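Subject: Re: [lurnine-talk] Ceasefire lines and what they turn into
From: Şengül Bozkurt
To: lurnine-talk

Sebastian Coman wrote:
> I read the Chiriac essay over the weekend and came away unconvinced.
> He says a ceasefire with no political deal behind it only gives both
> sides time to rearm. Fine, but what was the alternative? People on
> either side of that line got to sleep. Has anyone on the list found
> a good case for the other view? I'd like to read it before Monday.
> Seb

Seb, yes, and I'm so glad you asked! I've been chewing on that essay all week and I have a pile of notes.

First, I think you're right about the sleeping part, and Chiriac rushes past it in one paragraph. But go back to his section on customs posts, because that's where he gets really good. His point is that a line on a map starts to make money for somebody. Truckers pay, guards get paid, a whole town learns to live off the crossing, and after 5 years there are people on both sides who would lose their income if peace broke out. I had never seen it put so plainly.

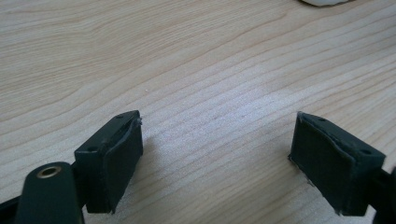
WHAT TO READ BEFORE MONDAY

Start with Brândușa Onu's long reply in the Lurnine newsletter. She agrees on the money and disagrees on nearly everything else (she thinks local councils are the way in, and that foreign envoys keep talking to the wrong people). It's over 600 words on prisoner swaps alone and I loved every one of them. 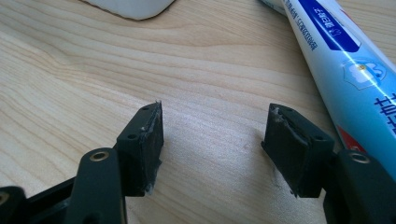
Wood grain and two black jaws

Then try chapters 7 and 8 of Ovidiu Ardeleanu's book. Skip the introduction, it's mostly him settling scores with other columnists. Chapter 8 has the best account I know of how a "temporary" checkpoint gets a roof, then a heater, then a pension plan. If you can't find a copy I can lend you mine, with apologies for the pencil.

Where I still get stuck is recognition. If an outside government deals with the people who run the crossing, it gets aid through. It also tells them they're a government. Ardeleanu shrugs at this and Onu gets angry about it, and I change sides depending on which one I read last.

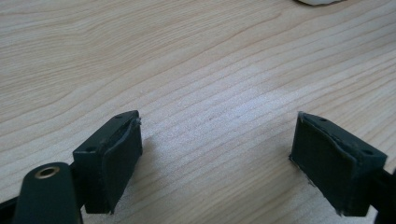

Tabletop, with light on the grain

Gheorghița, didn't you write something on this for the Mumance roundtable? Please post it if you did! I remember a great bit about school certificates and which side would accept them.

See you all on the call at 7,
Şengül

_______________________________________________
lurnine-talk mailing list
Reply to the list, please trim your quotes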